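Plain White Objects on a Dark Table
Speaker notes, Jovham prop makers' meeting, Thu 4 November

Title slide stays up while people find seats. Wait for the door to close. The handout is on the chairs, so don't read from it.

Opening. I make small plain objects for table setups: cubes, upright blocks, trays, and the cards that go with them. People think of these as the easy jobs. A white cube has nowhere to hide a bad corner, and most of my time goes into edges. Tonight is about the objects and the surface under them, with a little on printed markers at the end.

Next slide.
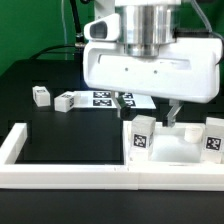
Henrike Wiegand
Model and fixture maker, Forkell

Start with the table. Black top, bright green behind it, white tray, small white cubes toward the back. The contrast does most of the work. A white cube on a pale bench loses its top edge under ordinary room light, and you end up tilting your head to find it. On black you get the outline at once.

Say the drawback too. Black shows dust. Keep a soft brush near the table and use it before each layout. A damp cloth leaves streaks on a matte surface, and then you're chasing streaks for the rest of the morning. At Forkell the brush hangs on a hook under the table edge.

Green backdrop: keep it well back from the objects. If a strong light hits it, the white faces closest to it pick up a tint. I lost an afternoon in October trying to sand a green patch off a block before I moved the lamp.

Pause for anyone who wants to ask about paint. Short answer is that I prefer material that is white all the way through. Chips don't show.

Next slide. The cubes.

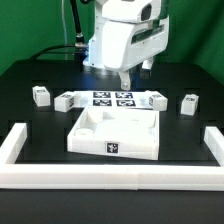

A question sent in ahead of the meeting was whether the markers should go on every face of a cube, and whether it matters which way up they are.

My answer: decide by how the cube will sit. If it can land on any side, mark every side. If it always goes back the same way, mark the top and the sides people will look at. Cubes get turned. Look at the row along the back, they don't all sit square, and you can still find a marker on a top here and a side there.

Which way up matters only if your list says it does. Write it on the list. I keep one sheet per set, and the sheet number goes on the box lid. The set I brought tonight is sheet 399. Hold up the lid.

Border. Leave white around the black part of the pattern. On a small cube it's tempting to print right out to the edge and use all the space. Then the corner gets rubbed and the pattern is damaged first — go smaller and keep the margin.

Pass the sample cubes around now. Ask people to hold them by the edges. Get them back before the next slide or they will be in somebody's pocket by the break.

Next slide. Card, tray, tall block.

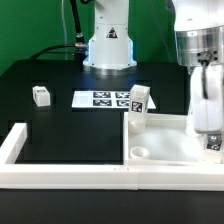 Wouldn't a heavier block be safer standing in the corner of the tray like that, one of the Pavlow people asked when I ran through these slides for them.

Weight helps, but a flat base helps more. Check the foot of the block on a sheet of glass first. If it rocks on glass it will rock in a tray, and adding weight gives you a heavy block that rocks. Check the tray floor the same way. Trays warp more than blocks do. Mine are stored flat, nothing leaning on them.

The card. White, printed tags in a square arrangement, with a blank area left over on one side. I like the blank part. You can pick the card up there without putting fingers on the print. Part of this card is behind the block, which will happen on any busy table. Lay the card first, then the tray, then the block, and walk around to the front before you call it finished.

Card stock: stiff, matte, no laminate. Gloss gives you a white bar of reflected light across the print. My stock is listed as 3652 in the Albers order book, if you want to use the same. Don't fold the order sheet into the talk, it's on the back of the handout.

Last slide. Columns.
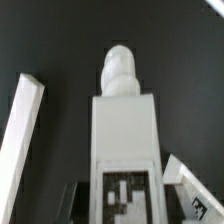 Someone at the Pavlow run-through said the taper looked like a mistake in the drawing and wanted the sides straight.

It's meant to taper. The sides come in slightly toward the top, and the long edges are softly beveled. Straight sides are fine too, but they need to be truer, and a sharp edge gets knocked flat within a week of handling. The bevel goes on by hand with a block and fine paper, long strokes, same direction.

Point to the ledge. Below it is a raised border with the marker set back inside. This is the detail I would copy first. A recessed marker doesn't get scraped when the piece is laid on its side. The upper panel is left plain, and it should stay plain. No logo, no pencil marks.

The rounded piece on top is another kind of shape altogether. Curves with a seam running around them take longer to clean up than any flat face. Work along the seam. If people want more on that, send them to the bench at the break.

Questions. Repeat each one for the back row. Collect the cubes and box lid, brush down the table, leave the card flat in its folder.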